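How Does a T-Shirt Get Its Color?

Hi, I'm Fernanda Mendes, and I used to work at a fabric mill in Grulton. Kids who came on tours always asked me the same thing: where does the color come from?

Well, a lot of cotton starts out a creamy white, kind of like oatmeal. To make it blue or red or green, somebody has to dye it. Dye is a color that soaks right into the threads. Paint mostly sits on top, so a painted shirt can feel stiff and crackly — not very comfy! 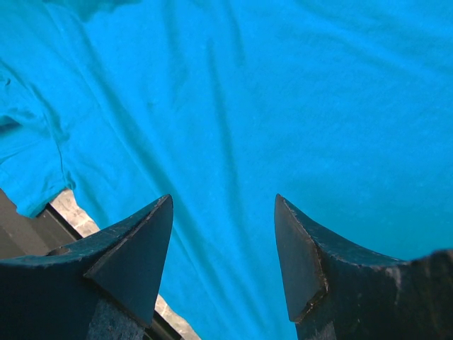

A bright turquoise cotton T-shirt.

At our mill we had a giant tub we called Cullinane (don't ask me why, it had that name before I got there). It held 162 pounds of cloth at a time. In went the water, the dye and some salt. Yes, salt! It helps the dye move out of the water and over to the cotton. Then the tub turned and turned, and I ate my sandwich.

After that comes the rinsing, and boy, is there a lot of it. We rinsed until the water ran clear. Any dye left over could come off in your washing machine and turn your socks a funny color.

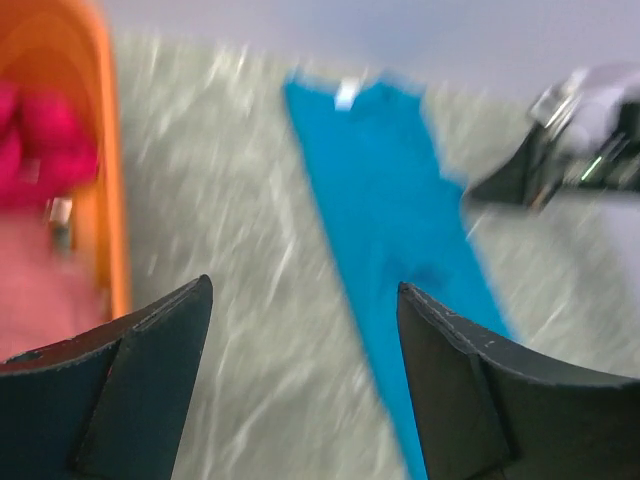

Now, who picks the colors? At big clothing companies there are people who plan them long before you see the clothes in a store. They send the mill a little square of cloth, and the mill has to match it. One September I mixed 13 different greens before the customer said yes to one — and she picked number three!

Next time you get dressed, peek inside your shirt at the seams. If the color is just as strong in there, the cloth was probably dyed all the way through.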